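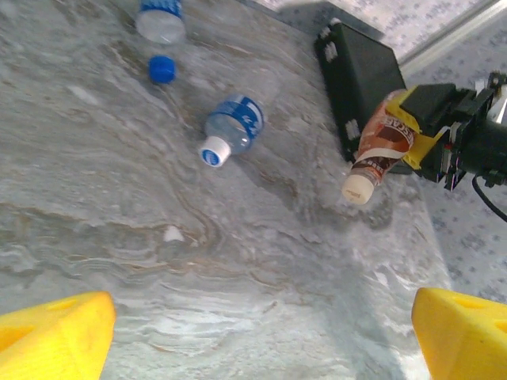 Do the caps go in with the bottles?

Caps come off and go in their own tub. Bottle gets emptied at the sink first, then into the lined bin.

November
By Raluca Bucur, Viron

TRERNUM TABLE CLEAR-UP BACK FOR SUMMER, COFFEE BOTTLES NOW IN

Viron is running its table clear-up again this summer at Papadopoulos Hall in Trernum. Same idea as last time. Drink bottles left on tables after functions get picked up, emptied and sorted on the spot instead of going out with the paper plates.

Last season the hall sent off 2,463 bottles. Mostly water. This year coffee drink bottles and juice bottles are in as well, labels left on, no need to peel anything. Glass still goes to the crate by the back door. Cartons, sorry, not this round.

The trial went for eight weeks and the main complaint was drips. Half-full bottles tipped straight into the bin, bag splits, sticky floor, somebody has to mop before the dance class gets in. So two changes. A bucket for leftovers at every clearing station, and a heavier liner, the Prunovex, folded well down over the outside of the bin so it dosen't slide in when the first few bottles hit the bottom.
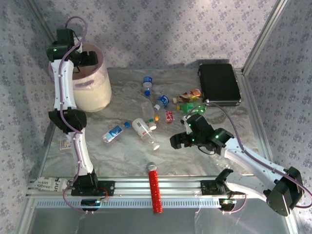

Liners get changed when the bin is three quarters full. Don't wait for the top. A full bag of bottles isn't heavy but it is awkward, and it catches on the doorway going out to the yard.

Clearing order, for groups hiring the hall:

Stand the bottles up, or lay them down, whichever, but check the cap is on before you carry them anywhere.
Tip leftovers in the bucket. Water can go on the garden beds. Coffee and milk drinks down the sink only please.
Cap off, cap in the tub. Pick up any strays off the tabletop and the floor.
Bottle in the bin. Squash it if you like.
Wipe the table last. Damp cloth, dry cloth. Milk drinks leave a ring so get to those tables first.

"People were leaving the bottles lined up very neatly for us and then putting the caps in their pockets," said Raluca Bucur, who looks after the program for Viron. "Lovely, but we want the caps too. Any colour. Drop them in the tub."

Bins will be set out at 3 stations: kitchen hatch, main room, side porch. Put them in the corners if the room is tight, they don't have to be in the middle of everything, just leave enough space to get a hand over the top. Spare liners are in the cupboard under the hatch, second shelf. Take 2, one to use and one for the changeover.

No extra charge to hirers. The bond stays as is. Groups that would rather take their bottles home are welcome to, just let the hall know on the booking form so the bins aren't put out for nothing.

Clear-up sheets will be on the wall at each station by the end of November. Large print copies avalable from the hall office on request, mornings only.

Media and bookings: Raluca Bucur, Viron, care of Papadopoulos Hall, Trernum. Office opens 8 am.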